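November 22, 2020

Notebook – ward by-election poll, weighting and call-backs

Second round of call-backs closed last night. Rizal Latuheru has the raw file on the shared drive and I've taken a copy before anyone starts cleaning it. Please don't edit the raw one. Last time we had two versions with the same name and lost a morning over it.

Where we are: 54 of the 'undecided' group from the March poll picked up and finished the short form. 11 picked up and refused. The rest are wrong numbers or no answer, and Thandeka is logging those separately with the time of each try. She wants to see if the evening calls do better than the lunchtime ones. My guess is yes, but the calls weren't spread evenly so I wouldn't lean on it.

Main problem is still question 2, the one on whether people will vote for the sitting councillor again. In March we asked 'Do you expect to vote for the councillor?' and this time the script said 'Will you vote for the councillor again?'. The word 'again' got in when Faizal tidied up the wording. Several people said they hadn't voted for him the first time and the caller had to choose a box. Some put 'no', some put 'don't know'. We can't join the two rounds on that question until we've been through the caller notes by hand. Ridwan Wijaya has started on this.

Until that's done, no headline figure for the second term question goes out to anyone. Arthur's office has asked twice. I told them next week.

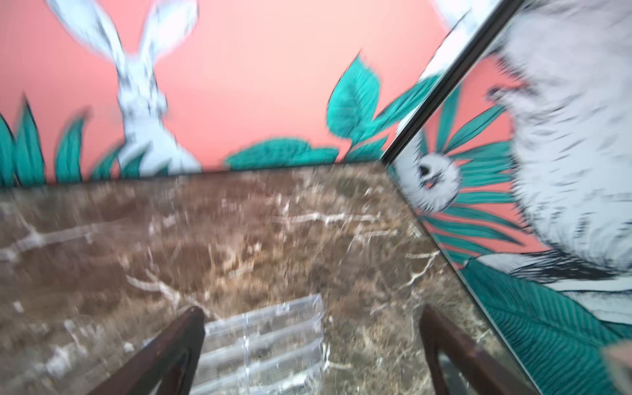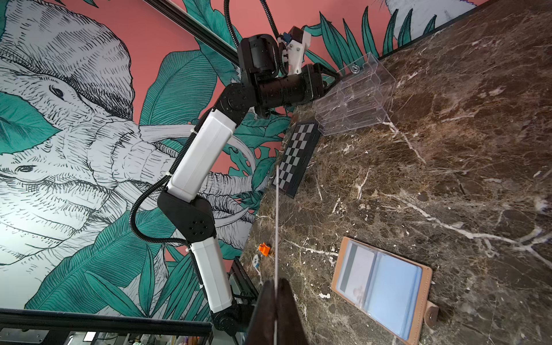

Brown marble and the painted wall, both pictures.

Weighting. Tried two ways:

- Age and sex only. Quick, gives sensible numbers, but the north end of the ward is badly short.
- Age, sex and polling district. Fixes the north end, but one man under 30 in district C ends up carrying far too much. I capped the weights and ran it again. Better, still not happy.

Rizal Menon suggests merging districts C and D. They share a primary school and a bus route, and the turnout was close at the last two elections. I think that's fair. Will run it merged and keep the unmerged table in the appendix so people can check.

Party figures. We have the party's own claim that 50 per cent of members in the ward want the councillor to stand again. That came from a show of hands at a branch meeting, so it goes in the background section and nowhere near our table. Faizal had put them side by side in the draft. I've moved it.

The other side's leaflet says he has 'lost the Wommont estate'. We have too few answers from Wommont to say one way or the other, and I'd like that written in the report in those words. If a reporter rings, same line.

Open answers: bins, parking by the clinic, and the Troltex site, in that order by eye. Nobody has coded these yet. A lot of people who named Troltex wanted to know who agreed the sale, and the caller couldn't tell them. Worth adding a line to the script on where to find the council minutes, though it must come after the last question.

To do:

- Ridwan: finish caller notes for question 2, mark any you can't settle with a U
- Thandeka: call log, then pick the times for a last round if we do one
- Rizal M: merged districts run, send me the weights as well as the table
- Faizal: put the March wording back in the script, change nothing else
- Me: ring Arthur's office, write up the refusals

Not decided: whether to have a last round at all. Amon has the budget sheet and I haven't seen it since the phone bill came in.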